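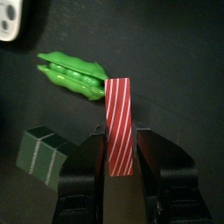

Photo: Bujar Đorđević. Wrist camera view, Grevley workshop.

Build the gripper last

Most people who decide to build a robot arm at home start with the hand. I did too. The hand is the part you picture when you think about the project, and it prints in an evening, so by the second day you have two fingers opening and closing on the bench and you feel like you are nearly done. I now think this is the wrong order, and after two years of sharing a workshop with other people who build these things I would like to argue for a different one.

My arm is called Fulla. It lives on a bench at the Grevley workshop, which is a rented unit with decent light and bad heating. The first version had a beautiful hand. It had curved fingers, a geared linkage and soft pads I cast myself. It also had a shoulder that sagged whenever the arm reached out past the middle of the bench. The hand could close to within a hair of where I wanted it, but the shoulder could not put it there. I spent most of a winter adjusting the fingers to make up for a problem that was two joints away.

Gorazd Tomić has the bench across from mine and he built his arm from the base up. For months it looked like nothing. He had a heavy plate, a shoulder with a big bearing in it, and a steel rod taped to the end where the hand would go. He moved the rod to the same mark over and over and wrote down how far it missed. When he got tired of looking at the rod he bolted on two flat black fingers with no curve at all, and it picked up a toy block that same evening. I was annoyed, and I took mine apart the next week.

So the order I argue for is base, shoulder, elbow, wrist, camera, hand. Put a dead weight on the end until the rest of the arm can carry it to the same place twice. Write the numbers down, even if it is in pencil on the bench top.

The camera belongs before the hand because the hand has to be designed around it. On Fulla the camera is small and sits at the wrist, looking out past the fingers, and the fingers take up a good part of the view. That is fine when you have planned for it. In the picture at the top the arm has a flat red piece with white stripes between its fingers, and a toy pea pod is lying right behind it, nearly touching. The fingers narrow toward the tip, so you can still see what is next to the thing being held. With my old curved fingers the pea pod would have been hidden, and I would have found out about it by hitting it.

The other thing I would tell a beginner is to stop testing on one object. A lot of home builds are shown off with a single foam cube, always the same cube, always square to the arm. A flat piece standing up is a harder test because it can lean. A lumpy pea pod is a different test again. Toys are good for this. They are cheap, they come in odd shapes and bright colors, and you don't mind when one gets crushed. A dark work surface helps the bright ones stand out, although it does nothing for black fingers, which fade into it. I have thought about painting mine and have not done it.

There is a case against all this and I take it seriously. Building the hand first is fun, and people who have fun keep going. Someone who spends three months on a shoulder bearing may decide robots are dull and sell the motors. Gorazd is patient in a way that most of us are not. I have watched two people at Grevley quit during the base stage, and neither of them would have quit with a hand to play with.

My answer is to print a hand if you want one, but print a bad one. Two flat fingers, one small servo, no pads. Mine took about 20 minutes to draw. Clamp it to the edge of the bench, play with it, and don't let it tell you anything about the rest of the design.

Money comes into it as well. I bought a set of Holtel servos for the first hand and they were far stronger than it needed. They ended up in the wrist of the second arm, where they should have been from the beginning. The Rätsep gear reducer in the shoulder cost more than the rest of the arm put together, and it is the only purchase I have never regretted. If I had 5 parts to choose again, the first 4 would go below the elbow — and the fingers could be scrap.

I still have the old hand in a drawer. The linkage is the best thing I have made and it has not been bolted to anything since November.

Bujar Đorđević
26 February 2026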